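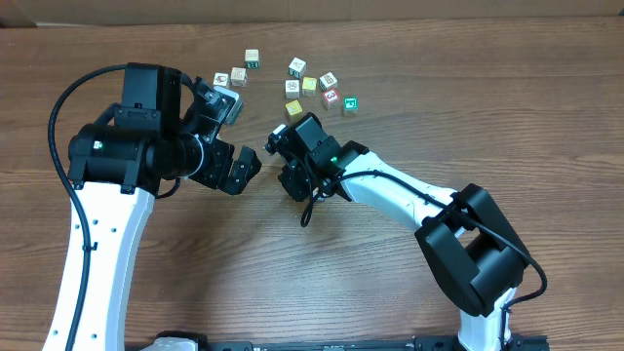
Dalance Guesthouse Group Adds Long-Stay Apartments at Geltska Lake

Dalance, the owner of three small guesthouses on the east side of Geltska Lake, will open a fourth property in July. The new building, called Drallska House, has 10 furnished apartments and is meant for guests who plan to stay a week or longer.

The company bought the former boatyard office two years ago and has spent the time since then converting it. Each apartment has its own entrance, a full kitchen, a washer and dryer, and a desk. Six of them face the water. The other four look out on the orchard behind the property and rent at a lower rate.

"We kept getting calls from people who wanted a month and we could only offer them four nights," said Reinhold Ehlers, managing owner of Dalance. "They were nurses on contract, families between houses, people with a parent in the hospital in town. A room with a coffee maker is not enough for that kind of stay."
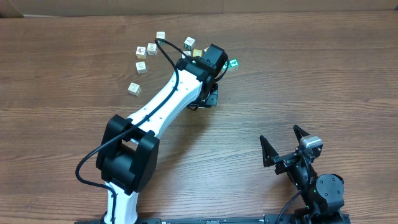
The minimum stay is seven nights from June through September and five nights the rest of the year. Guests who book 20 nights or more get a reduced nightly rate and a mid-stay cleaning at no charge. Linens and towels are included for everyone, as are parking and internet service. Pets are allowed in the four orchard-side apartments with a one-time fee.

Construction was handled by Angelovski, a local building firm that also worked on the group's Mill Street guesthouse. The crew kept the original brick walls on the ground floor and replaced the roof, the windows and all of the plumbing. The smallest apartment is a studio. The largest is a two-bedroom unit of about 800 square feet with a covered balcony.

Ljubica Dervishi will manage Drallska House. She has run the front desk at Mill Street for nine years and will live on site. Check-in is from 3 p.m. to 8 p.m., and guests arriving later can use a door code sent by text message.

"Most questions I get are about simple things, like where to buy groceries or whether the bus runs in the evening," Dervishi said. "We put a binder in every kitchen with the bus times, the clinic hours and the trash schedule. If it isn't in the binder, people can knock on my door."

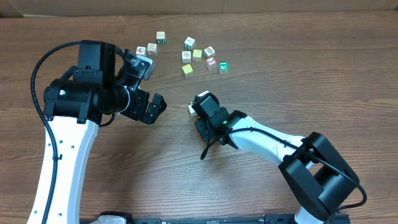 She added that breakfast will not be served at the new property. Guests who want it can walk to the Mill Street dining room, which is six minutes away on the lake path and serves until 10:30 a.m. A weekly breakfast pass will be sold at the front desk.

The shared areas at Drallska House include a laundry sink and drying room, a bike shed with a repair stand, and a ground-floor lounge that can be reserved for small meetings. The dock next to the building belongs to the town and is open to guests during daylight hours. Canoes can be rented there through the end of September.

Dalance will hold an open house for neighbors and local employers in the week before the first guests arrive. Two apartments will be unlocked for viewing, and staff will be on hand to explain group rates. No sign-up is needed.

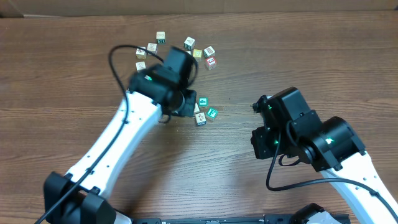
Reservations

Bookings are open now by phone and at the front desk of any Dalance guesthouse. A deposit equal to two nights holds an apartment and is refundable up to 14 days before arrival. Employers booking for staff may ask to be billed monthly.

About Dalance

Dalance opened its first guesthouse at Geltska Lake in 2000. The company is privately owned and operates year round.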